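Can a Machine Do My Chores Yet? Your Questions, Answered at Length

By Hwa-young So
Last updated January 2019

I've been writing about home and workshop automation for Panden readers long enough that my inbox has sorted itself into the same handful of questions, over and over, and I love every one of them. So I've gathered them up on one page and tried to answer them the way I would if you'd sat down across the kitchen table from me. Pour yourself something. A couple of these run on a bit.

So, can a machine do my chores yet?

Some of them, yes, and you probably own the proof already. The dishwasher and the washing machine are so good that we stopped thinking of them as machines at all. Robot vacuums are decent on hard floors and low rugs. Robot mowers are fine on a plain lawn with a proper boundary. What all of these have in common is that somebody found a way to shrink the job. The dishwasher doesn't wash your dishes the way you do, it sprays a closed box, and you do the clever part when you load it.

What you can't buy is the thing most people mean when they write to me: a helper that wanders from room to room, sees what needs doing and does it. I'd love one too. My mother has asked me for one at every family dinner for years.

Is a robot vacuum worth the money?

If your floors are mostly clear, I say yes, and warmly. If you have shag rugs, a lot of charging cables, or a child who builds things on the floor and leaves them there for a week, you'll spend a fair part of the time you saved getting ready for it. Mine runs on weekday mornings and gets stuck under the same low bookcase so often that I finally put a board across the gap. The board has been there since March and I've stopped seeing it.

My friend Vojtěch Machala bought one for a house with two long-haired dogs and empties the bin every single day. He would still buy it again, he told me, though he'd go for the model with the bigger bin.

Why are factories so far ahead of houses?

Because a factory gets to decide what its world looks like! I spent a very happy afternoon at Kukia, a small shop that makes hinges and brackets, where Stojan Hoxha runs the floor. They have an arm there that lifts parts off a tray and sets them into a press, 260 parts an hour, and it does this beautifully. Stojan was quick to show me the tray, though, which he considers the real achievement. Every part sits in its own pocket, facing the same way. He and his crew spent far longer on the tray than on teaching the arm.

Then I asked what happens to the finished parts, and he walked me over to a bench where two people were wrapping them in paper and packing them in cartons. By hand, with tape. They had looked into automating it and decided the paper alone would drive them up the wall. Paper tears, it slips, it sticks to itself on a dry day — and a person deals with all of that without looking down.

Nobody's kitchen has pockets for the spoons to face the same way. (If yours does, please write to me. I have questions of my own.)

What about small shops? Do we have to be big to use a robot?

No, and this has changed quite a lot. The smaller arms that can work near people have come down in price, and you can move them by hand to show them a position instead of writing a program for it. The jobs they suit are the dull, steady ones: feeding a machine, moving boxes of one size, driving the same screws in the same holes.

My rule of thumb is to watch the job for a full shift before you call anyone. Make a mark on a sheet of paper each time the worker does something a little different, turning a part over or giving a stuck one a shake. Yi-an Ham tried this for me at Pyo, a mail-order yarn business, and had 29 marks before lunch. She decided to buy a better packing table, and she's delighted with it.

Can a robot cook dinner?

It can do pieces of dinner. There are countertop machines that weigh, chop, stir and heat, and people who own them tend to be devoted to them. You still wash the carrots, peel the onion, scrape down the bowl and wonder what that smell is. Cooking is really a long string of tiny judgments with some heat in the middle.

All right, what about laundry? Can a machine fold my clothes?

This is the one I get most, so forgive me if I settle in.

Washing and drying are solved as far as I'm concerned. Folding is another matter. Commercial laundries do have folding machines, and they're very quick with sheets and towels, which are flat rectangles fed in by their corners. Clothes from a home basket are a different animal. A hard object like a mug has one shape, so once a machine has found the handle it knows where the rest of the mug must be. A sweater has no shape to speak of until you give it one. Pick it up by the hem and it's one thing, pick it up by the cuff and it's something else, and in both cases most of it is hidden inside itself.

Think about what your hands do. You give the sweater a shake, you feel for the shoulders, you lay it down, you smooth it, you tuck a sleeve, you notice the sleeve has a twist in it and you fix that with a thumb while the other hand is already starting the next fold. I asked Seon-mi Seo, who works on gripping at Fullance, which of those steps is the hardest for a machine, and she laughed and said picking up one layer. Just one! Two fingers close on a fuzzy knit and they may have the front, or the front and the back, or a bit of the bedspread as well.
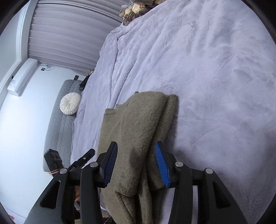 Seon-mi's group judges a fold the way my grandmother did, by whether you could carry it to the drawer without it coming apart. By that measure she considers towels nearly there, T-shirts a good way along, and thick knits a long way off. They kept a log of 537 folding tries with mixed clothing, and the notes she found most useful were from the tries that went wrong, because they went wrong in the same few places: the first grab, the hidden sleeve, and the moment of letting go, when a soft thing likes to follow your fingers back out.

She's hopeful all the same, and so am I. Two hands help enormously, since one can hold the cloth still while the other works. Soft, ridged fingertips help too. And the newer way of teaching, where a person does the job many times over and the machine learns from that, seems a better match for cloth than trying to write down a rule for every wrinkle.

Would it be faster than me?

For now, no. If you can fold a shirt while talking on the phone, you are comfortably ahead, and likely to stay there a while. Speed matters less than people think, though. If a machine took all night over one basket and had it done by breakfast, I'd be perfectly happy.

What would you pay for one?

I'm asked this at parties. I would pay 2000 dollars tomorrow morning for something that folded and put away a mixed load with no help from me, and I'd forgive it the fitted sheets. I would not pay half of that for something that needed each piece handed to it flat and face down, because by then I've done the part I dislike.

Will these machines take people's jobs?

It's a fair worry and I don't want to wave it off. At Kukia the two people who used to load the press now do inspection and packing, and both told me their shoulders feel better. Another shop might have handled it differently. I would ask any employer bringing in a machine to say early and out loud what happens to the people beside it.

Is there anything I can do now to get my house ready?

Pick your cables up off the floor, and fix the door that sticks. If you're redoing a laundry room, put in a long flat surface at waist height with an outlet near it. You'll be glad of it whether the one folding there is a robot or, as in my house, a teenager who would like to be paid more.

I have a question you didn't answer. Where do I send it?

Use the contact form and put "chores" in the subject line so it finds its way to me. I read everything, though I'm slow to reply during the holidays, and if you're asking about a vacuum, tell me what your floors are made of.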